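Ticket 2052: Wallet says "issuer not trusted" after moving to a new phone
Product: Prelero wallet
Category: Credentials and recovery
Status: Resolved
Opened by: Rasha Dabbas
Opened: 9 May 2021

Hi all! I'm going to write this up as I go, so apologies in advance for the length. I've been using the Prelero wallet since October for my Bainbridge membership credential and my proof-of-training from Mivent, and up to now it has been lovely. I tap, it shows a code, the other side scans it, done. Then I got a new phone.

The restore itself went fine. I typed in my recovery phrase, the wallet thought about it for a while, and all my credentials came back with the right names and the right little icons. I was pretty pleased with myself! Then I tried to log in to the Bainbridge member portal and got this:

Presentation rejected. Issuer not trusted (code 42).

Same thing with the Mivent one. What's strange is that the old phone, which I haven't wiped yet, still gets into both without a murmur. Same wallet, same credentials, same network.

What I've tried so far:

Closed and reopened the wallet. No change.

Turned the phone off and on. No change, but I felt I had to.

Checked the clock. I remembered reading on here that signatures can fail if the phone's clock has drifted, and mine was set to automatic and looked right to the minute. I switched it to manual and back again anyway.

Removed the Bainbridge credential and pulled it back from the backup. It came back looking perfect and failed in exactly the same way.

Compared the identifier on both phones, character by character, with the two of them side by side on the kitchen table. They match. I did that twice because my eyes were swimming by the end of the first go.

So it's the same identifier and the same credential, and one phone is believed and the other isn't. I don't get it. My understanding (and please correct me, I'm a user who reads too much and no kind of engineer) is that the portal looks up the issuer's public key in some shared registry, checks the signature on my credential, and then checks that I'm the one holding it. If the credential is identical, shouldn't the first part be identical too?

Update, same evening

I turned on the detailed log under Settings, Advanced. There's a lot in there! Most of it means nothing to me, but these lines show up every time it fails:

resolving issuer document
resolver: default
issuer document found, version 3
key reference in credential: key-4
key-4 not present in issuer document
presentation rejected, code 42

And on the old phone:

resolving issuer document
resolver: jastwood
issuer document found, version 4
key reference in credential: key-4
signature ok

So that's interesting, right? The old phone is asking something called jastwood and getting version 4 of the document, and the new one is asking "default" and getting version 3. I didn't set that up on purpose. I have a dim memory of scanning a setup code when I joined Bainbridge, and maybe that did it, but I couldn't swear to it.

I looked for a resolver setting on the new phone and there is one, under Advanced, then Network, then a grayed-out line that says "Managed by default profile." I can press on it all I like and nothing opens. I also tried the fresh install route: deleted the wallet, downloaded it again, put in the recovery phrase, waited, tried the portal. Code 42 again. I'd been so sure that would do it, too.

I left it there for the night and went to deal with the house.
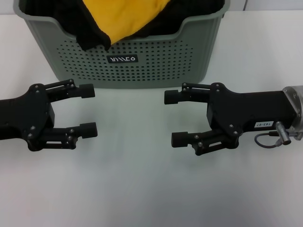

Rasha, your reading of the log is right, and thank you for putting both versions next to each other, it saved us a round of questions. The key your credential was signed with was added in version 4 of the issuer's document. The default resolver is still handing out a cached copy of version 3, so from its point of view that key doesn't exist. Your credential is fine and so is your backup. Could you please open the old phone, go to Advanced, Network, Export profile, and tell us what it lists under "Source"? Please don't post the profile itself, only that one line. And don't wipe the old phone yet.

Okay! Did that. The line says "Source: Bainbridge onboarding." So I wasn't imagining the setup code, hooray.

Let me check I've got this, and then I have questions. The recovery phrase brings back my keys. The backup brings back my credentials. But the network profile, the thing that tells the wallet where to go and look up other people's keys, is a third thing, and it isn't in either of those? Because if so I think that should be said in big letters on the restore screen. I followed every step and got a cheerful "You're all set!" at the end, and I wasn't all set.

Also, why did Mivent fail as well, if the profile came from Bainbridge? They're nothing to do with each other as far as I know.

Reply from support

Yes, you have it. Keys, credentials and network profile are stored separately, and in this release the profile isn't part of the backup. On Mivent: a profile applies to the whole wallet, so once you'd scanned the onboarding code, every lookup went through the Jastwood resolver, whoever the issuer was. Mivent also moved to a new signing key, and the default resolver had an old copy of their document too. Two issuers, one stale cache.

You can fix it in either of two ways. Import the profile from your old phone, or wait for the default cache to be cleared, which we've asked for. The import is quicker. On the old phone choose Export profile, then Show as code. On the new phone, go to Advanced, Network, and press and hold on the grayed-out line until the menu appears.

Press and HOLD. Oh, for goodness' sake. I'd been tapping that line like a woodpecker.

Right, so the steps as I did them, in case another person lands here from a search:

Old phone: Settings, Advanced, Network, Export profile, Show as code. It asks for your PIN.

New phone: Settings, Advanced, Network. Press and hold the "Managed by default profile" line. Mine took a good long press before the menu came up, so be patient with it.

Choose Import profile, then scan the code off the old phone. My first scan failed because the old screen had dimmed itself. Turn the brightness all the way up first.

It shows the name of the new resolver and asks whether you trust it. Mine said jastwood, matching the old log, so I said yes. I'd want to see that match before I said yes to anything.

Close the wallet completely and open it again. Without this step the log went on saying "resolver: default" for me, which gave me a nasty minute.

After that, Bainbridge let me in on the first try! The log says version 4, key-4, signature ok, same as the old phone. Mivent worked too.

A few leftover things, if there's a place to pass them on:

The error text sent me off in completely the wrong direction. "Issuer not trusted" made me think Bainbridge had been struck off some list, and I very nearly wrote them a worried email. Something like "issuer key not found, your lookup may be out of date" would have got me to the right screen in half the time.

The press-and-hold thing. Please, a button. Or an arrow! Gray text reads as "you can't touch this" to me and I bet to most people.

And what happens to somebody who has lost the old phone? I had mine in a drawer. If it had gone in a lake I couldn't have exported anything, and I wouldn't have known what the word jastwood was for.

Reply from support

All fair. The wording of code 42 has been raised with the wallet team, and your log is attached to that request. Adding the network profile to the backup was already on their list, and I've linked this ticket to it. I can't give you a release for either one yet.

For a lost phone: ask the organization that onboarded you to issue the setup code again. It holds only the network profile and nothing personal, so they can resend it without redoing your membership. Your recovery phrase and backup work as normal alongside it. If they can't find it, open a ticket with us and we'll flush the cached document for the issuer you name.

You can wipe the old phone whenever you're ready, but remove the wallet from inside the app first so that the device is taken off your list of authorized devices.

Oh, good to know about the devices list, I'd have gone straight to the factory reset. I've done it now and the list shows only the new phone. I've also written to Bainbridge asking them to keep that setup code somewhere members can find it.

Happy for you to close this one. Thanks for being so patient with all my questions!

Status changed: Open to Resolved
Resolution: Network profile imported from previous device
Linked: Include network profile in backup; Reword error code 42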